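Derkelham Equipment Plan: README

What this folder is

A planning folder for putting one robot arm to work in a household utility room, kept by the Briem project. It holds a budget, a parts list, a set of room notes and a small number of stills. It was written by people who once believed the arm was the expensive part. Readers who still believe this should start with the budget.

Files

budget.csv – one row per purchase, with the price we expected and the price we paid in neighboring columns, where they can glare at each other
parts.csv – quantities, suppliers, lead times
rooms.txt – doorways, outlets, floor drains and anything that sticks out of a wall
wishlist.txt – things we wanted, kept apart from things we bought
stills/ – the pictures shown further down

Scope

The plan covers one arm, one gripper, the cameras and whatever holds them up. It leaves out salaries, rent and coffee. The coffee figure exists and has been suppressed.

How the budget is organized

Every row belongs to one of four groups: arm and controller, gripper and spares, mounting, and "other." In the first draft, "other" was a single line. It now has 49 rows, and we are no longer allowed to call it other. The column is named "consumables and regret," and the script expects that exact spelling.

Amounts are in US dollars, before tax. Shipping gets its own row, ever since the bench from Draltosell arrived with a freight charge that had clearly been set by someone who disliked benches.

What we would buy again

Spare fingers. We started with 2 pairs and should have started with more. Fingers meet shelf lips, bin edges and floors, and the lead time from Mirham was 17 working days. An arm with no fingers is a coat rack with a firmware license.

Cable, in lengths longer than you think. Measure with the arm at full reach, add the trip around the furniture, then add some for the person who will want to move the bench the next morning.

Good clamps. Cheap ones cost less only on the invoice.

What we would skip

The second monitor. There was no place to put it that was not a dryer.

The custom carrying case, quoted at 2,000 dollars and ordered before anyone had measured the stairs. It lives upstairs now and holds extension cords.

Planning for the room

Labs have clear floors and matching tables. Utility rooms have water heaters, a sink and a decade of shopping bags. Budget for the second kind. Reach figures in a brochure assume nothing is standing next to the arm, so tape the reach out on the floor before you sign for anything. We did it afterward, which was educational and used the same amount of tape.

Low storage deserves its own line in the plan. A camera near the gripper sees a shelf or an organizer very differently from a person standing over it, and the choice of fingers depends on how wide the slots are.

Stills

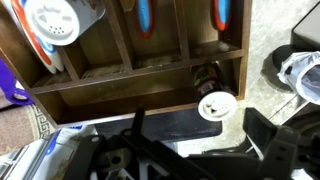 The organizer, with the gripper close by.
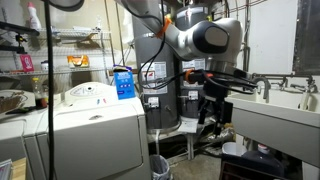
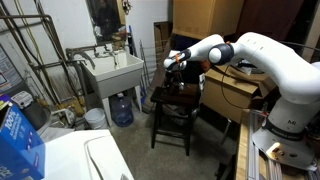 The gripper over the stool, sink behind.

Using the numbers

Copy budget.csv and delete our prices before you fill in your own. Ours were true in December and have been drifting since. Keep the row names if you plan to run the totals script, which matches on text and has no sense of humor.

Lead times in parts.csv are counted in working days from order to delivery at the door. Time spent getting a crate from the door to the room is logged in rooms.txt, under "stairs."

Known problems

- The gripper spares are listed twice, once by the pair and once by the finger. The total counts them once. Please don't fix one without the other.
- Floor protection has no row. We used what was in the house.
- Power strips are filed under mounting. There was a reason, and it has been lost.
- wishlist.txt still asks for a larger room.

Changes

The latest version splits the mounting group into bench and rails, adds the Mirham lead times and corrects a decimal point that briefly made us very rich in clamps. The next one will add replacement cables, once we have finished arguing over who pays for them.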